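Ticket 2678: catalogue search returns nothing for Chinese titles
2 min read
Site: Lostdale branch library
Software: Jarnivis catalogue, hosted by Fliltel
Status: closed

Reported Sunday. Searching by title in Chinese gives "0 results". Searching the same books by shelf number works.

Checked 100 records from the Parsons import. Titles display correctly on the record page, so the text itself is stored properly. Cleared the browser cache, no change. Tried a second PC, same result.

The search index was last built before the import. 351 records were missing from it, all with non-Latin titles. Turned on the Unicode option and started a full rebuild, which took about 40 minutes.

Test title after rebuild: 梦溪笔谈. Found on first search.
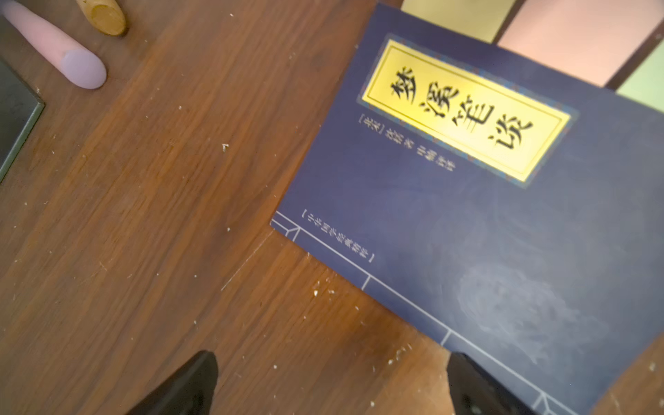 Test copy, front cover.

Author search still needs the full name. Moved to a separate ticket.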